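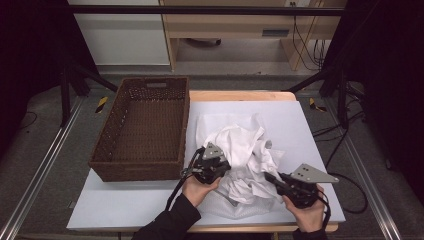
The Year I Stopped Buying Paper Towels

I grew up in a house where the rag drawer was bigger than the silverware drawer. My mother cut up everything — old pillowcases, my dad's undershirts, a tablecloth that had lost an argument with a candle — and when you spilled your milk you went and got a rag, and that was that. Then I moved out, bought a twelve-pack of paper towels with my first real paycheck, and felt like royalty.

That feeling lasted a couple of decades. What ended it was a closet. I'd moved into a small apartment over a shoe repair place in Pradwood, with exactly one closet, and one day in October I opened it to hang up a coat and a wall of paper towels came down on my head. I stood there holding my coat and thought, okay, I am storing garbage before it becomes garbage.

So I called Randi Hedlund, who taught home economics in Dadstead back when schools still had it, and who I've known since I was a terrible student in her sewing class (I made one potholder, and it caught fire). I asked her what kind of cloth I should buy. She laughed for quite a while.

"You don't buy them!" she said. "You already own them. Go look at your sheets."

She was right, of course. I had a white cotton sheet with a rip down the middle that I'd been folding and putting back on the shelf for years, as if it might heal. Randi had me snip the hem every foot or so and tear the rest by hand, because cotton tears along the thread and you get a straighter edge than most of us can manage with scissors. It's also very satisfying. I did the whole sheet in one go and then went looking for another one.

What makes a good rag

I have opinions now. Old cotton is best, and the older the better, since all that washing has taken the finish out of it and it drinks water like a camel. Flannel is lovely for dusting. T-shirts are fine but they curl up at the edges and look like sad noodles in the drawer. Terry cloth is wonderful for floors and useless on windows. Polyester just pushes the puddle around until it falls off the counter onto your socks.

Linen deserves its own paragraph. Siiri Sproģis runs a secondhand linen stall called Lullero, two tables and a clothes rack at the back of the Dadstead market hall, and she let me hang around one morning while she sorted. She handles more than 200 pieces in a good month and can tell linen from cotton with her eyes shut. Linen feels cooler, she says, and it creases if you so much as look at it. The nice ones she sells as dish towels. The stained ones go into a bundle under the table, and you have to ask for it. I came home with 2 bundles and no regrets.

She also talked me out of fabric softener, which I'd been pouring into every load. It coats the fibers, so your towels smell like a meadow and won't dry a spoon. Stop using it and things should start soaking up water again after a few washes. Mine took four.

The part people ask about

Yes, there's laundry. Everyone brings this up with a certain look. I toss the used ones over the side of the sink to dry and then they go in with the towels, hot wash, done. Anything that's touched raw chicken goes straight in the machine. Anything that's been near motor oil or wood stain goes outside, spread flat, well away from the house, because oily rags bunched up in a heap can heat up and catch fire by themselves. Randi told me that one twice, probably thinking of the potholder.

I'll admit I still keep one roll of paper towels on top of the fridge for bacon and for the cat. One roll lasts me months. My closet has coats in it. And last week I caught myself at a friend's place, eyeing a very worn pillowcase on her guest bed and wondering how long she was planning to keep it.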